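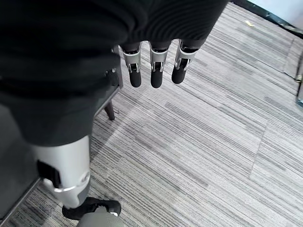
23 Sep 2024

Cluster source, notes. Started late, chiller alarm again, reset it twice and then it held.

Goal for the day – get the silver anion distribution back to where it was in March, before the aggregation tube got swapped. Size range then was good up past the 30-atom mark with clear odd-even steps. Since the swap everything piles up at the small end and the tail is junk.

Vented the source chamber first thing. Target has a deep racetrack, deeper on the side toward the gas inlet. Not through to the backing plate yet but getting there. Left it in. Spare target is still with Hortensia Valdebenito at Enendale, she's using it for the soft landing runs. Need to ask for it back or order another one. ASK.

Wiped flakes off the magnetron shield, lots of them. One had bridged the gap between shield and target edge, which would explain the arcing in the last log. Gap reset with the brass shim. Checked with the meter, no short. Closed up, new gasket on the big flange, old one had a scratch across the knife edge groove.

Pumpdown slow. Leak checked with helium around the new gasket, nothing. Around the liquid nitrogen feedthrough, small response, comes and goes. Snugged up the fitting, response gone. Will check again when cold, this one has fooled me before.

While waiting: went through the Vergara code output. Finally understand why the sizes were off by one in the old spectra. The calibration file had the monomer peak assigned as the dimer plus a bad offset, and the fit was happy enough to hide it at low mass. Gets worse as you go up. Fixed file is in the shared folder, the old one renamed with OLD at the front. Please dont use OLD. Anybody who pulled spectra for a talk over the summer should redo the labels.

Cooled down after lunch. Feedthrough ok cold, base pressure ok. Plasma lit on the second try, needed a puff of extra argon to start and then backed it off.

Run A – argon only, no helium, iris wide open. Same as before the vent. Small clusters, nothing much past ten. At least it's stable now, no arcs on the scope.

Run B – helium added in steps. Distribution shifts the right way but total current drops fast. Parked it where the current was still half decent.

Run C – same flows as B, pulled the magnetron head back to make the aggregation length longer. Much better!! Steps are back, drop after the closed shell sizes is where it should be. Still weaker than March at the top end.

Run D – smaller iris. Lost almost everything. Thought it was the iris, but quadrupole bias had drifted, the knob on that supply is loose and I'd leaned on it reaching for the valve. Set it back, signal came up, but not to run C levels. So D is no use for comparing, repeat it.

Suspicion is the new tube wall runs warmer than the old one. Cold jacket contact is only at 2 points along the length, old tube was brazed all the way down. Thermocouple sits right next to one of those points so of course it reads nice and cold. Want to move it to the middle before believing any temperature we write down. Clundden drawings show a tapped hole there, didn't find one on the real part. Maybe under the clamp.

Talked with Hortensia on the phone for a bit. She thinks the taper on the exit side matters more than the wall temp, says their source did the same thing until they opened it up. Could be both. Cheap test is to swap the exit cone first and leave the jacket alone, one change at a time this time. She'll also rerun the copper set in Pranum with the fixed calibration, so we have something to lay next to ours.

Data for A to D in the usual place, raw and binned. Binned files for D flagged bad. Log sheet for run B is missing the helium flow for the first step, I was writing on the back of the chiller manual and cant find the page.

To do
– exit cone, find the old one, measure the hole
– move thermocouple
– repeat D with bias supply knob taped
– indium foil for the jacket contact, do we have any left?
– target back from Enendale
– chiller filter, it's brown

Left the turbos running, source valve shut, magnetron supply off at the wall. Nitrogen dewar nearly empty, needs a swap before the next cooldown.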